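Two white desks, one seam, how do I close the gap? 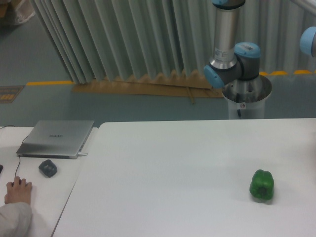

Desks that won't line up (27 replies, page 1)

pedalbin
Bought a big white table to go next to my smaller white desk, on the theory that white plus white equals one enormous desk. They meet at an angle, as you can tell, and there's a seam where they do. Everything I own is on the small one. The big one has a green pepper on it. I measured the small one at 690 mm deep and stopped measuring after that, for morale. Do I fill the seam, cover it, or learn to love it?

Orest Lytvynenko
Don't fill it. I filled one in July with decorator's caulk and by the time I moved house I owned a single desk that wouldn't go through the door. Push them square and clamp them underneath.

mrs_tansy
Is that pepper lunch?

pedalbin
It's for a stir fry. It was the first thing I put down when I came in and it has been given the run of the place.

gravelpit
Disagree with Orest. Clamps mark the underside and they work loose every time you lean. Witby do a flat joining strip that sticks over the top, and you stop noticing it after a week. Mine is under a monitor, a printer and a large amount of post.

Orest Lytvynenko
You stop noticing it because it's under the post. Put a mouse across one of those strips and tell me how you get on.

gravelpit
Who mouses across a join?

Orest Lytvynenko
Somebody with two mice, I'd have thought. One in the hand, one sitting below the laptop. He's practically got one for each desk.

pedalbin
The spare stays. I've had it longer than the laptop and it has never let me down, mostly by not being used.

halfacrumpet
Wrong question, all of you. Why are they angled? If you like turning to the big table to spread things out, keep the angle and forget the seam. Mine have been like that for two years. You lose the odd pencil.

mrs_tansy
I'd lose more than a pencil. I'd lose the pepper.

gravelpit
It would have to be a very thin pepper.

pedalbin
Fair point about the angle. I think I left it that way on the first evening to get the cable into the side of the laptop, and then it became how the room is. I could turn the laptop round instead, but then I'd have to find somewhere else for the black cord, and I'm not ready to have that conversation.

Orest Lytvynenko
Check the heights before you buy anything. Put a ruler flat across the join and see if it rocks. If one's higher, wind the feet up or down, or use felt pads if there's nothing to wind. Strip or clamps, neither will hide a step.

gravelpit
For once I agree with him.

halfacrumpet
Screenshot that, somebody.

pedalbin
Ruler rocks. The big one is 2 mm higher. I've ordered the felt pads from Dalto and will report back when I've emptied the small desk, so don't wait up.

mrs_tansy
Start by moving the laptop to the big table. There's room.

pedalbin
And put it next to the pepper? We'll see.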